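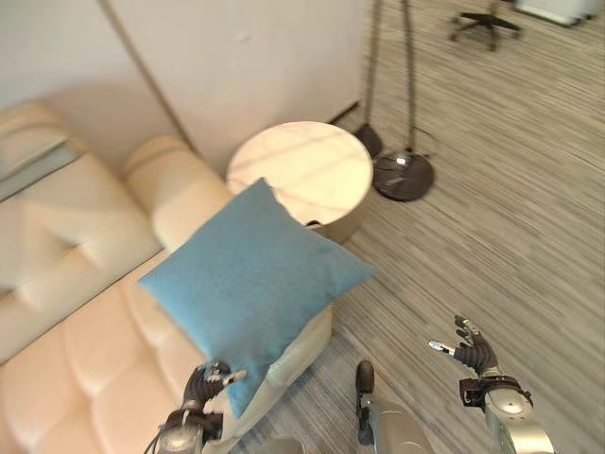

Ayuba Amoah
2024-07-14

> Nivton's cream feeds the leather and stops it cracking. Two coats in June and you're set.

Feeds it? Leather is dead skin, it doesn't eat. I paid for 500 ml of the stuff and saw no change at all. Has anyone tried it on half a seat and left the other half alone? I'd want to see that first. 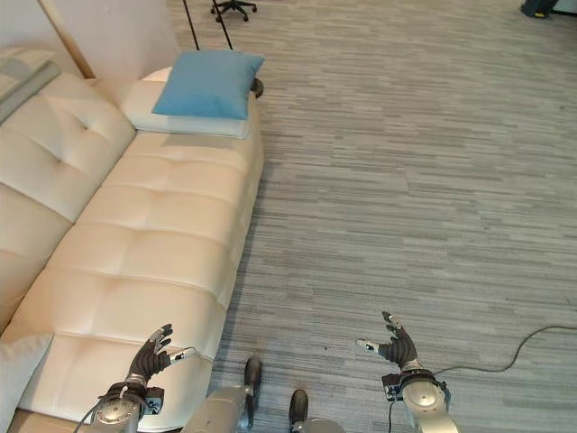
What I'd do instead

Damp cloth, dry cloth, keep it out of the sun. Cost: nothing.

Recent posts
Plesteck glue on vinyl
Narkura wax, any good?
Re: Nilsuwan polish smell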